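Favedby & District Show - General chat
Thread: Moving the show to the Moges field??

furrowfan
Anyone else get the newsletter? Page 2, tiny paragraph, show is moving to the Moges field this year and the handicraft tent is being "merged" with produce. No vote that I can remember. I was at the November meeting and it was mentioned for maybe two mintues as an idea.

Not against change but would like to know when this got decided.

hilltop_hen
It was decided in January. Minutes are up in the library, on the board by the door. The old ground wanted 600 for the weekend plus making good after. Moges is 290 and they cut the grass for us.

furrowfan
Ok but who reads the board by the door. And 290 for a field that slopes. Try putting a trestle table of sponges on that.

brackenside
Slopes at the top end only. Bottom half is flat as anything, we had the tractor pull there years back and no trouble at all.

Parking is my worry. One gate.

hilltop_hen
Two gates. Second one's on the lane side, behind the trough.

brackenside
That's not a gate that's a gap with a hurdle across it. You won't get a horsebox through.

mrs_plum_jam
Can we talk about the tent please. Merging handicraft with produce means quilts next to onions. I'm serious. Last time we shared (wet year, the little tent blew down) my cushion cover smelled of leeks till Christmas.

Also are the classes the same? I've already started on my three jars for the preserves and if they've changed the jar size again I shall scream.

hilltop_hen
Classes mostly the same. Draft schedule has home-made wine back in, one bottle, any fruit, plus a new one for a table setting. Jars any size as long as the lid's plain.

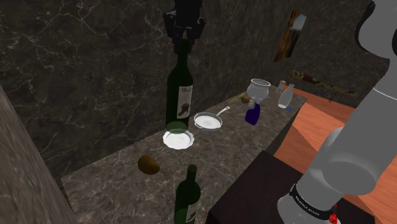 Entries close a week earlier than last year so the stewards can sort the tables out before the Friday. Forms from the feed store or the library. Don't post them to the old address, the box was given up.

mrs_plum_jam
Thank you. Plain lid, fine. Still not happy re onions.

tup_and_ewe
Sheep people here. Nobody's asked us either. Hurdles are stored at the old ground, in the lean-to, and they're ours under the old agreement but there's no trailer to shift them. Trondis lent us a flatbed last time we moved anything. Could someone ring them, I've asked twice now and feel like a nuisance.

brackenside
I can do it. Going past their yard Thursday anyway.

tup_and_ewe
Star. Lean-to is padlocked, key's at the pub.

oldgreywellies
Been coming to this show since it was one tent and a bran tub. Moved field twice before and both times people said it'd finish us. Had 603 through the gate the last year before we stopped, on the "new" ground everyone moaned about. Give it a go.

furrowfan
Fair enough but those moves were voted on. That's my point, not the field. Rule book says change of ground goes to a members meeting.

hilltop_hen
Rule book says change of ground OR date "should normally" go to a meeting. Moges wanted an answer by the end of the month or it was going to a car boot. So they said yes. I'd have done the same.

furrowfan
"should normally" is doing a lot of work there

oldgreywellies
It always has

dibber
bit off topic but is Edura still printing the programme? they had the dog show down for the wrong day last time and we had 20 spaniels turn up to the tug of war

hilltop_hen
Yes, Edura again, they do it at cost if we send it over early. Proof will go up in the library for checking. On the board. By the door.

furrowfan
Ha. Alright. I'll look at the board.

Would still like it raised properly at the spring meeting. Can it go on the agenda? Not to undo it, just so its minuted and the members get a say about next year.

hilltop_hen
Send it in writing and it'll go on. Has to be in a fortnight before.

mrs_plum_jam
And the tent. Put the tent on as well. If it's money for a second one I'd run a cake stall, I know a few others who would.

brackenside
Second tent would have to go at the top end. On the slope.

mrs_plum_jam
Then put the onions up there.

tup_and_ewe
Any news on the flatbed?

brackenside
It's not Thursday yet

Favedby & District Show | Contact the secretary | Copyright Favedby Show Society | Back to top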